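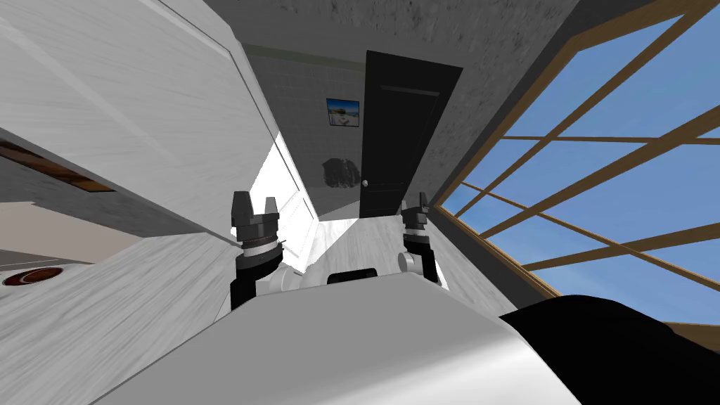 Both arms up in the Mirnau kitchen, the sim I've been living in since August.

2 Sep 2026

So I finally found the bug that has been eating my evenings, and I'm far too excited about it to go to bed. Some background for anyone new: I'm teaching a simulated two-armed robot to open and close kitchen cabinets. The room is a scene I call Mirnau, the controller is Pingate, and all of it runs on the old desktop under my stairs (loud, warm, beloved).

The fault went like this. I'd start a batch of 40 cabinet runs, and most would be fine. Then in a handful of them the wrist would creep toward the door, stop short, and the commanded force would climb and climb until the safety stop kicked in. No contact at all, according to the log! The arm was pushing against something that the physics said wasn't there.
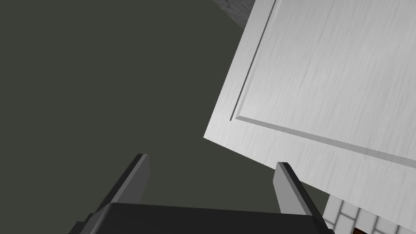
My first guess was the collision shapes. Cabinet doors are horrible for this, all thin edges and shallow grooves, and I've been burned before by a door whose invisible collision box stuck out past the part you can see. I spent two whole nights rebuilding them by hand. The runs failed in exactly the same way, which was a little crushing, but the new shapes are much nicer so I'm keeping them.

Then I did what I should have done first and plotted everything. The trouble always began at step 2,764 or later. Never before! Short runs couldn't fail because they ended too soon.

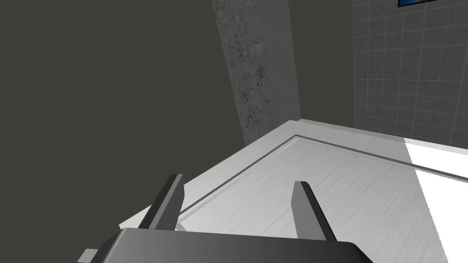
Wrist view from one of the long runs, fingers open.

That sent me straight to Luangrath, my little logging and timing script. It keeps its own clock, and the clock was drifting against the simulator's, a tiny bit every step. By the late part of a run, the controller was reading joint positions roughly 20 milliseconds old. It thought the arm was lagging, so it pushed harder, and then it read another stale position and pushed harder again.
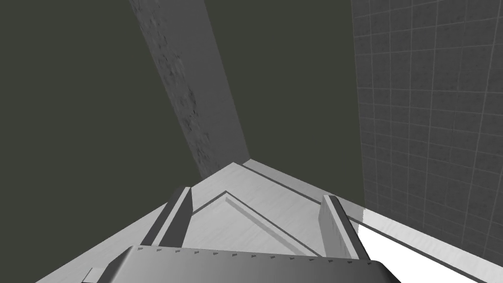

The fix is four lines. Pingate now takes its time from the simulator and nowhere else, and if a reading is too old it holds position and complains loudly in the log. I ran another 40 overnight and got zero safety stops - I may have done a small dance in the hallway.

I'm leaving the force limit where it was, by the way. I had been tempted to raise it to get my runs through, and I'm so glad I didn't, as the same controller is meant to go on the Plusar arm later on and that one can really pinch. Next up is a test that feeds Pingate old readings on purpose, and then drawers!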